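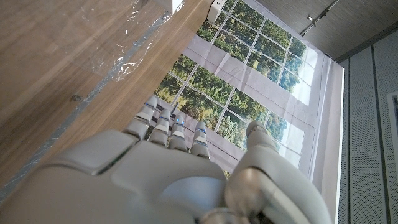
금요일, 오전 9시 시작

창문 배경 출력물 설치 건을 이어서 정리한다. 출력 데이터는 세로 3,000밀리미터로 받았으나 실제 사용 구간은 2,434밀리미터다. 나머지는 뒤로 말아 넘겼다. 재단하지 않은 이유는 다음 달에 높이가 다른 자리로 옮길 가능성이 있어서다. 말린 부분이 하중을 받으면 하단이 앞으로 밀리는데, 어제 그 현상이 한 번 있었고 오늘은 없었다.

나뭇결 면과 배경이 만나는 경계선이 오늘의 주된 작업이었다. Fudwood에 견적을 넣을 때 결 방향을 지정하지 않은 것은 내 실수다. 다음 발주서에는 결 방향 항목을 따로 넣는다. 색은 중간 톤 갈색으로 무난하다. 오전 빛에서는 배경 쪽이 약간 푸르게 뜨고 나무 쪽은 그대로여서 둘 사이의 색온도 차가 눈에 띈다. 조명을 4000K로 바꾸면 줄어들 것으로 예상한다. 아직 시험하지 않았다.

경계 틈은 상단과 하단이 다르다. 벽이 수직이 아니다. 수평계로 다시 재서 하단에 3밀리미터 쐐기를 넣었다. 쐐기는 Hiso 제품이고 경도가 높아 눌림이 거의 없다. 쐐기를 넣은 뒤 상단 틈이 벌어져 한 번 빼고 위치를 안쪽으로 옮겼다. 이 과정에 40분을 썼다. 예정은 15분이었다.

점심은 건너뛰었다. 커피 두 잔.

오후에는 투명 비닐 필름을 다루었다. 구김이 문제다. 접힌 채로 보관된 필름은 접힌 선을 따라 빛이 하얗게 튀고, 그 옆에 창문 그림이 있으면 유리 반사인지 필름 반사인지 구분이 안 된다.

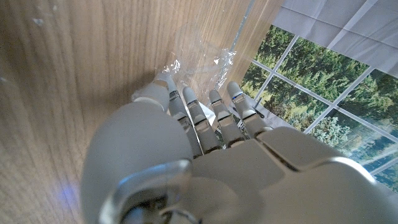
펴는 방법은 두 가지를 검토했다. 드라이어로 가열하는 방법은 수축률을 모르므로 보류했다. 무거운 판 밑에 하룻밤 눌러 두는 방법은 시간이 걸리지만 재료가 상하지 않는다. 후자로 정하고 작은 조각 하나를 먼저 눌러 두었다. 결과는 월요일에 확인한다. 효과가 없으면 Cludico에서 롤 상태로 새로 주문한다. 접어서 배송하는 곳은 이제 쓰지 않는다.

필름 두께가 거래 명세서에 적혀 있지 않다. 캘리퍼스로 재려 했으나 배터리가 없어서 못 쟀다. LR44 구입할 것.

비용 정리. 이번 달 자재비 누계가 1,903크로나를 넘었다. Wikström에서 받은 청구서에 운송비가 두 번 들어가 있어 정정 요청 메일을 보냈다. 회신은 아직 없다. 지난번에도 같은 오류가 있었고 그때는 정정까지 2주 걸렸다.

미결 사항
조명 색온도 시험
배경 하단 말림부 고정 방식 (현재는 집게, 임시)
쐐기 위치 재확인, 주말 동안 습도 변화 있음
필름 두께 측정

나무 면은 마른 천으로만 닦는다. 지난주에 세정제를 썼더니 결을 따라 얼룩이 남아 지우는 데 한나절이 갔다. 세정제는 창고 아래 칸으로 옮겼다.

오후 6시 20분 종료. 집게 네 개가 모자라서 책상 서랍 것을 가져다 썼다. 월요일에 돌려놓는다.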